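Clallmont Regional Outlook Project
Progress report to the Nazari Fund
Prepared by Jahangir Wickramasinghe

The grant asked us to say whether small manufacturers in the Clallmont area are recovering as quickly as the national growth figures suggest. Our answer so far is that we doubt it, and we doubt some of our own numbers as well.

We wrote to 401 firms in December and had usable replies from around 200. Orders were up on the previous quarter in most of them. I would not read much into this. The previous quarter was dreadful, and firms that are struggling tend not to fill in forms. Somkiat Rojanasak has reweighted the replies by size of firm, and much of the improvement disappears when he does.

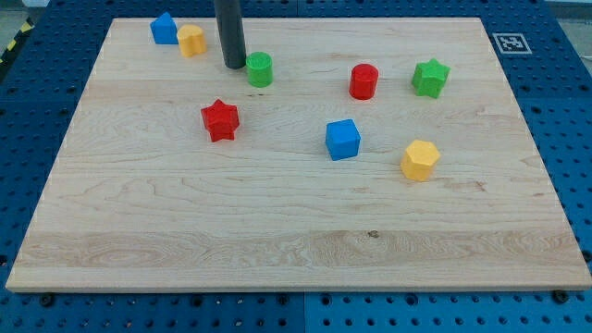 Hiring is weaker than the headline forecasts imply. Only 10 firms told us they had firm plans to take people on before the summer, and most of those are in Ludwood, where rents are lower. Several said they expected to hire "if things hold up", a phrase we have coded as no.

The Gavum price index, which we were encouraged to use, remains a problem. It has been revised twice during the grant and both revisions went upwards. We have kept it in the tables but would rather not build a forecast on it.

Spending is within budget. The second survey is two weeks behind, owing to a late address list. We still intend to deliver the final forecast on time, with wider margins than the Fund may like.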